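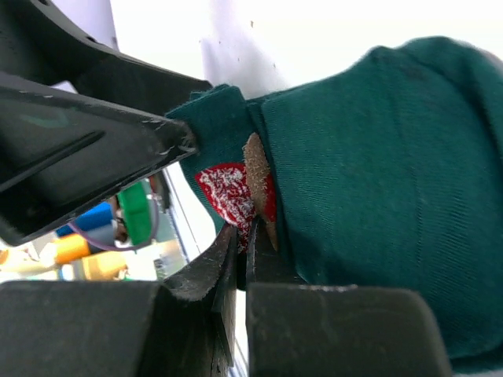 Dunkles Blaugrün, in Falten.

burnance-popmeldungen

Datensatz mit Ankündigungen aus der Popmusik: Singles, Alben, EPs, Tourstarts, TV-Auftritte rund um eine Veröffentlichung. Gezogen aus Meldungstexten, von Hand nachgesehen, grob normalisiert. Stand 24. November 2022. Nächster Export irgendwann im Dezember, wenn der Abgleich mit Wernness durch ist.

Kurzfassung

3278 Zeilen, eine Zeile pro Ankündigung. CSV, UTF-8, Trennzeichen Semikolon (nicht Komma, Songtitel sind voll davon). Sprache der Quelltexte überwiegend Englisch, Rest Deutsch. Die Volltexte selbst sind nicht drin, nur die Felder.

Dateien

meldungen.csv – alles
meldungen_geprueft.csv – die 400 Zeilen, die 2 Leute unabhängig durchgesehen haben
acts.csv – Künstler und Bands mit Alias-Namen
CHANGES.txt – unvollständig, sorry

Felder

id: fortlaufend, Lücken sind normal (gelöschte Dubletten)
act_id: Verweis auf acts.csv
typ: single, album, ep, tour, tv, sonstiges
titel: wie in der Meldung geschrieben, inkl. Sternchen, Sonderzeichen, Kleinschreibung. Bitte nicht "korrigieren".
datum_meldung: Tag, an dem der Text online ging
datum_release: angekündigtes Datum, leer falls nur "bald" oder "im Herbst" dasteht
praezision: tag, monat, saison, unbekannt
zitat_vorhanden: ja/nein. Direkte Rede vom Act selbst, Label zählt nicht
quelle: Kürzel, siehe unten
notiz: Freitext, teils kryptisch

Woher das kommt

Basis ist der alte Purnham-Dump, ein Archiv von Newslettern und Pressemails. Dazu Crawls von Musikseiten, die wir mit Niskanen zerlegt haben. Niskanen ist der Parser aus dem Nachbarrepo, braucht man zum Benutzen der Daten nicht. Wer neu crawlen will: Version im Lockfile nehmen, die neuere verschluckt Anführungszeichen in Titeln und dann ist halb typ=single kaputt.

Kürzel bei quelle: pu = Purnham, cr = Crawl, ha = von Hand nachgetragen, we = aus Wernness übernommen.

Was gemacht wurde

Dubletten raus, wenn act_id, titel und datum_release gleich. Gleiche Meldung mit verschobenem Datum bleibt drin, das ist gewollt, Verschiebungen sind für viele ja der interessante Teil. Verknüpft über die Notiz "verschoben, vgl. id ...". Leider nicht überall.

Acts mit geändertem Namen oder geänderten Pronomen: in acts.csv steht der aktuelle Name, alte Schreibweisen nur als Alias fürs Matching. Pronomen nur, wenn der Act sie öffentlich selbst genannt hat. Sonst leer. Leer heißt leer, bitte nichts reinraten oder per Modell auffüllen.

Features: Hauptact bekommt die Zeile, Gäste stehen in der Notiz. Bei echten Kollaborationen zwei Zeilen. Grenze ist schwammig, wurde nach Gefühl entschieden.
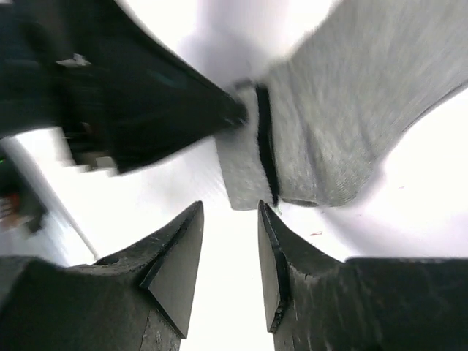 Grauer Stoff, darunter zwei schwarze Greiferfinger.

Bekannte Probleme

- Zeitzonen. Meldung aus den USA am späten Abend, bei uns schon der nächste Tag. datum_meldung kann um einen Tag daneben liegen.
- "Album" wird in Pressemails auch für Mixtapes und Liveplatten benutzt. Nur teilweise umgebogen.
- typ=tv ist dünn. Meist Talkshows, bei denen am selben Tag was rauskam. Reine Interviews fehlen.
- K-Pop unterrepresentiert, deutschsprachiger Schlager fast gar nicht da. Wer Genres vergleichen will, nimmt besser was anderes.
- 6 Zeilen haben ein Releasedatum vor dem Meldungsdatum und wir wissen nicht warum. Stehen mit "??" in der Notiz.
- Jahreszeiten: "summer" bei australischen Acts als saison belassen, ohne Umrechnung.

Wofür gedacht

Auswertungen zu Vorlaufzeiten, Verschiebungen, wie oft zur Single gleich das Album mit angekündigt wird. Auch ok als Testset für Namens- und Titelerkennung, dann aber die geprüfte Datei nehmen. Für Aussagen über Gesundheit, Privatleben oder Sucht von Künstlern ist das hier nichts, entsprechende Textstellen wurden bewusst nicht erfasst.

Laden

Semikolon als Trenner setzen, alle Spalten als Text einlesen, Daten danach selbst umwandeln. Excel macht aus manchen Songtiteln ein Datum. Also LibreOffice oder gleich Skript. Leere Felder sind wirklich leer, kein NA, kein Strich.

Lizenz

Felder und Struktur: CC BY 4.0, Nennung als "Burnance Popmeldungen". Titel und Namen gehören natürlich den jeweiligen Leuten. Purnham-Originale geben wir nicht weiter, bitte nicht danach fragen.

Fehler melden

Issue aufmachen, id angeben, möglichst mit Link zur Meldung. Ohne id suchen wir nicht. Pull Requests gern gegen meldungen.csv, die geprüfte Datei bitte in Ruhe lassen, die wird ersetzt wenn die nächste Runde fertig its.

TODO

Label als eigenes Feld
Aliase mit Wernness abgleichen
Notizen entkryptisieren
CHANGES.txt nachziehen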